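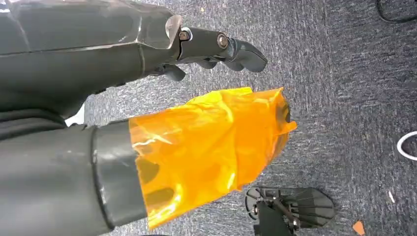 *Translucent orange film, crumpled.*

# Coloured wrapping film: frequently asked questions

Answers apply to the Ojala range of translucent film as supplied by Falenent. For the Levo range, which is opaque, see the separate page.

## Sizes and ordering

### What sizes does the film come in?

Flat sheets are 50 cm square. Rolls are 51 cm wide before trimming and 50 cm wide after. Untrimmed rolls have one slightly wavy edge and are sold at a lower price.

### How are sheets packed?

In packs of 50, or in cartons of 300 made up of six packs. Packs within a carton can be mixed by colour but not by finish.

### Can I order a sample?

Yes. Write to Roya Ebrahimi at the Brorkeck counter with the colour and finish you need. A sample is one half sheet, folded once.

## Colour

### Why does the orange look darker once it is crumpled?

The film is translucent, so the colour deepens wherever it lies over itself. A single flat layer gives a light tint. Two or three layers in a fold read as a much stronger orange, and the creases catch the light as pale lines. Check the colour on one flat layer over white paper before comparing it with the chart.

### Will the colour match my previous order?

Within one batch, yes. Between batches a small difference is possible, mostly in orange and red. The batch number is on the pack label – quote it when reordering and we will supply from the same batch if any is left.

### Does the colour fade?

Slowly, in direct sun. Orange and yellow fade sooner than blue. Film kept in its pack in a cupboard shows no change that we can measure over a season.

### Can I lay one colour over another?

Yes. Orange over yellow stays orange. Orange over blue turns brown and is seldom what people want.

## Handling

### How do I get creases out?

Light creases ease out if the sheet is laid flat under a board overnight. Sharp creases are permanent. Do not iron the film, even through a cloth. A sheet that has been tightly crumpled will not return to flat and is best used as padding or for a gathered wrap, where the creases do no harm.

### How do I wrap something long or round?

1. Lay the sheet flat with one corner pointing towards you.
2. Place the object across the middle.
3. Bring the near corner over and tuck it under.
4. Gather both ends by hand and tie them before cutting off any excess.

Gathered ends use more film than folded ends. For anything longer than 30 cm, cut from the roll.

### The sheets cling together. What can I do?

Static builds up in dry rooms, especially in December when the heating is on. Fan the pack at one corner and lift the top sheet slowly. Sliding it off sideways makes the cling worse.

### What should I cut it with?

Long scissors or a sharp knife against a steel rule. Replace the blade as soon as the cut edge looks ragged – a small nick will run across the sheet when it is pulled.

### Which tape holds?

Clear tape holds on both finishes. Paper tape holds on matt only. Water-based glue does not dry properly under the film and leaves a cloudy patch.

## Storage and disposal

### How should I store opened packs?

Flat, out of the sun, with the card backing left in. Rolls can stand on end if the core is still in place.

### Can used film be recycled?

It depends on the type. The pack label gives the material code, and local collections differ in what they accept. Do not put it in with paper.

### Is it suitable for wrapping food?

Only packs marked for food contact, and these are not offered in orange.

## Returns

### Can I return part of a carton?

Unopened packs, yes. Opened packs and cut lengths, no. Send returns to Fasil Mekonnen with the packing slip, and keep the carton until the return has been agreed.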